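Section 4. Over-Sink Drying Rack: Fitting and Daily Use

4.1 General

This section applies to the Tremudness expandable drying rack as supplied with Troseo kitchen units. The rack consists of parallel metal rods held between two gray plastic end pieces. It is intended for a double-basin sink and is to be fitted across the left basin only, so that the right basin remains free for washing.

4.2 Fitting the Rack

1. Clear both basins and wipe the rims with a soft cloth.
2. Hold one end piece in each hand and pull gently until the rack is slightly longer than the opening.
3. Set the right end piece on the divider between the basins.
4. Lower the left end piece onto the opposite rim. Press lightly on the rods near each end. The rack must not rock.

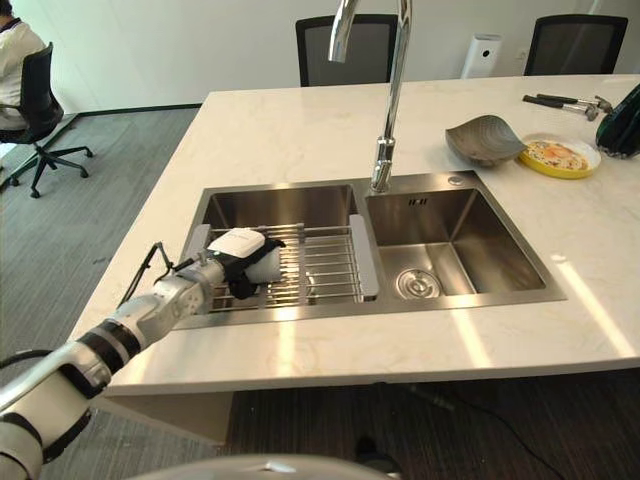 Figure 4-1. Rack in place across the left basin, right end piece on the divider.

Caution: Do not extend the rack beyond the stop mark. The end pieces may slip from the rim under load.

4.3 Placing Items

1. Let large items drain over the basin for 5 seconds before setting them down.
2. Place cups and other small items near an end piece, where the rods are best supported.
3. Keep the area under the faucet spout clear - water striking a loaded rack will splash the countertop.
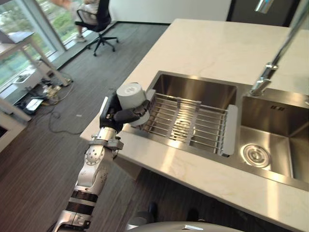 Figure 4-2. White cup held upright over one end of the rack.

Note: The rack is not a trivet. Pans taken from the stove are to cool for 45 minutes before they are placed on the rods.

4.4 Countertop and Cabinet Fronts

Standing water should be removed from the countertop after each use. Work from the back edge toward the front, and lift small items instead of sliding them. Cabinet fronts below the sink are to be wiped from top to bottom, including behind the bar handles.

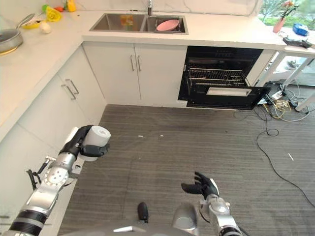

Abrasive pads and chlorine cleaners must not be used on the doors or handles. A mild dish soap is sufficient for all surfaces named in this section. Residents of the Dunmore and Cisgate buildings may request replacement end pieces from the building office - these are supplied in sets of 2.

Section revised November 3, 2020.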